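Open Day at the Trastesmont Citrus Station

I had been meaning to get up to Trastesmont for years, and in April I finally did it. The growers there throw open their gates once each spring, and if you love odd fruit as much as I do, you should go. Take a cooler. I did not take a cooler, and the drive home with a trunk full of kumquats and the windows down was an adventure of its own.

The station sits at the end of a gravel road above the Corkov orchards, and parking is in the field to the left of the packing shed. Gates open at 9 a.m. I got there a little before that and there was already a line, mostly people with buckets and a few with strollers. Admission is free, the tasting card is 3 dollars, and the card is the best money I have spent on food all year.

Here is how the card works: you get a stamp at every table and a wedge of whatever is on the board. They had 55 varieties out! I made it through maybe half before my tongue gave up. The blood oranges were at the end of their season and a bit soft, but the flavor was huge, almost like raspberry jam. The one I keep thinking about is a small sour mandarin they call Radu - thin skin, lots of seeds, and a smell that stays on your fingers through lunch. They don't sell it in stores yet because it bruises if you look at it wrong. A grower at the table told me she cooks it down whole, peel and all, with a little sugar and black pepper, and spoons it over pork. I bought two bags on the spot.

At 11 there was a walk through the upper rows. Our guide cut fruit straight off the trees and talked about frost, which is the big worry at that height. The oldest block is number 2622 on the map (the numbering goes back to some land survey and makes no sense to anyone now), and those trees are gnarled and wide and were still carrying lemons the size of softballs. I asked about the rootstock and got a very long answer, and I enjoyed every minute of it. The same block was in full flower on the south side. I could have stood there all day just breathing.

Lunch was in the shed. Fried fish, flatbread, a fennel salad with orange, and a marmalade bar where you could try 2 years' worth of batches side by side. The older one was darker and more bitter and I liked it better. There was also a stall pouring Prollier, the local bitter orange soda, over crushed ice. It's dry, hardly sweet at all, and so good with the fish.
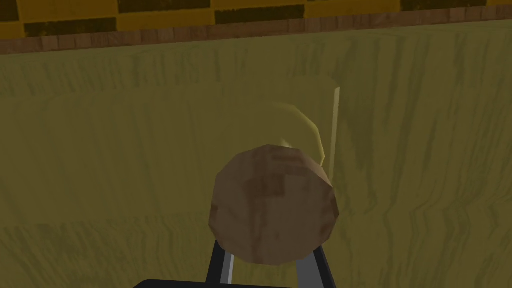
A wooden ball between two dark gripper fingers, computer rendering.

The afternoon was quieter. I sat in on the grafting lesson, made a mess of my first cut, did a decent job on the second, and went home with a little lemon tree in a paper sleeve. It's on the back porch now and has put out a new leaf.

A few tips if you go: wear real shoes, as the upper rows are steep. Bring cash for the farm tables. Eat something plain before you start on the card - I had only coffee, and by the tenth wedge of citrus I was feeling it. The Radu mandarins sell out before noon, so buy those first and leave them in the shade by the gate, where they'll hold your bags for you.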